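How to Read the Date on a Roman Coin

Most Roman imperial coins don't carry a year the way modern ones do. What they carry is a list of the emperor's titles, and many of those titles can be matched to a year. With a little practice you can often narrow a coin down to a twelve-month span without knowing anything about the picture on the back.

You need a magnifier, a desk lamp you can move, a pencil, and a table of imperial titles. Most coin handbooks print one near the back. If yours doesn't, a library copy of any general catalog will do.

Step 1. Find the start of the legend

The legend is the lettering around the rim. On most coins it starts at the lower left, near the emperor's shoulder, and runs clockwise. Look for IMP or the emperor's name. IMP is short for imperator. CAES or C stands for Caesar, and AVG for Augustus. The letter V does the work of both U and V.

Step 2. Copy every letter you can see

Write the letters down before you try to make sense of them. Put a dot for each one you can't read. Move the lamp low and to the side, then turn the coin a quarter turn and look again. Worn letters often show up from one direction only.

Don't scrub the coin to get at a letter. Even a soft brush can take off the surface that holds the detail.

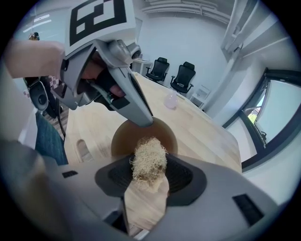 Once you have both sides copied out, split the letters into words. The Romans usually left no gaps, so TRPCOSII has to be broken up as TR P COS II. A small dot between letters sometimes helps, but plenty of coins have none.

Step 3. Look for TR P

This is the most useful part. TR P stands for tribunicia potestas, the power of a tribune. Emperors held it continuously and counted it by the year, so TR P VI means the sixth year of holding it. Find the emperor in your table, go to the sixth entry, and read off the dates.

The renewal day is not the same for every emperor. Some counted from the day they first received the power, and later ones mostly renewed on December 10. Use the dates in the table and don't try to work them out from the start of the reign.

Step 4. Check it against COS

COS is consul, and the number after it tells you how many times the emperor had held that office. He didn't take it every year, so COS III might cover a long stretch. Trajan was COS V from 103 through 111, for example. COS on its own gives you a range, and TR P, if you have it, gives you the year inside that range.

If the two don't agree, go back to your copy. The usual cause is a worn numeral — a II that was once a III, or a V with an I missing after it.

Step 5. Add the other titles

P P is pater patriae, father of his country. P M is pontifex maximus, the chief priest. Victory titles such as GERM, DAC and PARTH were added after campaigns, so a coin of Trajan with DAC can't be earlier than late 102.

Write the result as a range, such as 103–111, and note which titles you used to get there. If a reading depends on a doubtful letter, mark it with a question mark so you can find it again later.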